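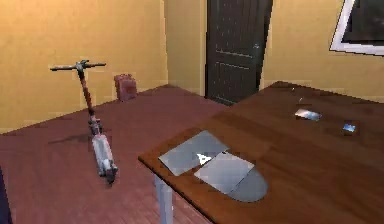

Hekcombe Reading Project
Progress report to the Gavura Fund, Mar 24, 2023
Prepared by Anju Semwal

The home-study reading course now has 28 finished lessons out of a planned 44. Your schedule says we should have more. Our schedule said so too, until it met the unit on poetry.

Grades 3 and 4 are complete and in use. Families report that the shorter lessons get done and the longer ones get "saved for tomorrow," so we have trimmed the longer ones. The Grade 5 teacher guide is written, edited and back with the editor, who found a second opinion in it – her own.

Enrollment is steady. Four families left in November, two of them because they moved and two because their children had finished the whole year early and wanted to know what else we had. We had nothing else. Grade 6 has since moved up the list.

Spending is on budget except for printing. The Drorero workbooks came back with the answer key bound in the front, which made for excellent test scores. The printer is redoing them at no charge, but shipping both ways cost us $3000 we had set aside for recording the audio passages. I would like to move the same amount over from the travel line, where it has been sitting undisturbed since the conference went online.

Still open: permissions for two stories in the Srivastava reader, a narrator for Grade 5, and a title for Grade 6 that parents can say out loud. Please let me know about the travel money before we book the studio.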